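Traltero group update, 8/3/20

Quick one this time, half of us are writing up and the other half are re-recording. Item first, housekeeping at the bottom.

What the pad wear study found

Short version: worn finger pads change the demonstrations, and they change them sooner than we'd assumed. The policy trained on the worn-pad data is worse. Not hugely worse on easy pickups. Noticeably worse on anything thin.

Longer version. Readers of the July issue will remember we had a gap we couldn't explain. Two batches of hand-held gripper recordings, same task list, same operators, same table, same everything on paper. Train on batch one, fine. Train on batch two, the arm hesitates before closing and then over-squeezes. We blamed the lighting. Then the calibration. Then each other, a bit. Spent most of a week re-running the pose tracking on batch two and the tracks were clean.

It was the pads. Or mostly the pads, see caveats.

How we tested it

Plain A/B, nothing fancy. 2 sets of fingers, same print file, same pad material cut from the same sheet. One set fresh. One set taken straight off the tool that had been doing the daily recording. Every operator recorded with both, order shuffled, and nobody was told which set was on. (You can tell by looking, obviously, so "blind" is generous. We asked people to keep their eyes on the object. Bláthnaid's suggestion of a small paper skirt over the fingers lasted one morning before it got in the camera view.)

Total of 1,000 demonstrations after throwing out the bad ones. Bad meaning dropped tracking, wrong start pose, somebody's sleeve over the lens. 113 got thrown out before that, spread pretty evenly over both sets, so we don't think the cull is biasing anything. Raw files are on Grurorora if you want to check.

Tasks were the usual: pick up card, pick up spoon, move block, pull cloth by the corner. The card and the cloth are the ones to look at. Block is basically a control at this point, everything can move a block.

What we measured: jaw width at first contact, jaw width at lift, time between the two, and number of re-grasps. All from the wide lens on the tool, no extra sensors. That matters for later because the whole reason for using Lepik's tracking was to avoid putting force sensors in every finger.

What changed

People close harder with worn pads. Not conciously, when we asked them afterward most said both sets felt the same. But the width at lift is smaller across the board, and on the card task the time from contact to lift stretches out. They're waiting to feel sure. The re-grasps go up too, mainly on cloth.

None of that is a failed demo. That's the annoying part. Every one of those recordings passes the quality filter, object ends up where it should, trajectory is smooth enough. So it goes straight into training and the model learns that you pause, squeeze, pause again, lift. Copy that onto an arm with new pads and the squeeze is wrong for the friction it has.

Trained one policy per set, same seed, same number of steps, ran both on the Flunitum arm with fresh pads. 80 trials per policy, split evenly over the four tasks. Block: no difference worth printing. Spoon: slight edge to the fresh-pad policy, within what we'd see between seeds. Card and cloth: clear win for fresh. Full table goes in the write-up, not here, the plot is still ugly and the axis labels are wrong.

Swapped it round as well. Worn-pad policy on an arm with worn pads. Recovers most of the loss on card, hardly any on cloth. So part of it is plain mismatch between recording fingers and robot fingers, and part is something else. Our guess is the re-grasps. A policy that has seen lots of re-grasping will re-grasp whether it needs to or not. Only a guess, haven't separated them yet.

Caveats, fast

One pad material. One finger design. Wear isn't controlled, it's just whatever daily use did, and the two fingers of a pair may not wear the same. We have no number for "how worn". Tried weighing the pads, useless. Tried a sliding test on a tilted board, better, but the spread between repeats was too big to trust. If anyone has a cheap bench test for pad friction please write in.

Also we only have the one table. Light grain, smooth, matte. The card task depends a lot on how the card sits against the surface and I'd expect a rougher top to change the result, maybe even flip it. Next round includes a rubber mat and a glossy board.

What to do in the meantime

Look at your pads before a session. Fuzz along the rim is the first thing to go, and it shows in the overhead view on the tool if you bother to pause on it.

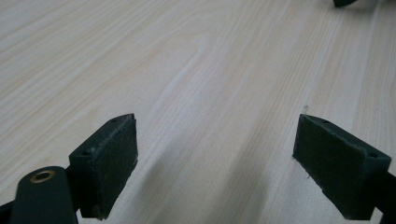
Bláthnaid Geraghty thinks we're underselling the cloth result: if the re-grasp habit survives a pad change on the robot side, then swapping pads mid-project fixes nothing for the data you already have, and the old recordings need down-weighting or re-doing. She'd also like the wear logged by session and not by week, as a busy session can do more damage than several quiet ones.

Fair on both. Session log field is going into the recording app, one drop-down, fresh / used / replace. Down-weighting is on the list after the mat runs. The lazy version is to drop any demo with more than one re-grasp and retrain on what's left, which takes an afternoon, so that goes first. If it closes the cloth gap we've got our answer on the guess above and if it doesn't we're back to arguing.

One question that keeps coming up in the inbox: why not a tougher pad. We tried a hard rubber early on and it skates on card. The soft stuff grips, the soft stuff wears. Could be a coating helps, haven't looked. For now cheap pads changed often beats good pads changed never, and the glue-on ones come off with a fingernail if you warm them first. Scrape the old glue. Really scrape it, a ridge under the new pad tilts it and then your contact width is off by the height of the ridge.

Housekeeping

Recording slots for the mat runs are open in the shared calender. Take the short ones first please, the long ones are for people doing all four tasks.

Both finger sets from the study are in the drawer under the bench, bagged and labeled. Do not record with them and do not re-pad them, we want another go at the tilt test.

The Grurorora folder has been reorganized. Old links are dead, same names, one level down. Card and cloth have their own folders now.

Write-up draft goes round once the table is fixed. Comments to the usual address, and say which version you read.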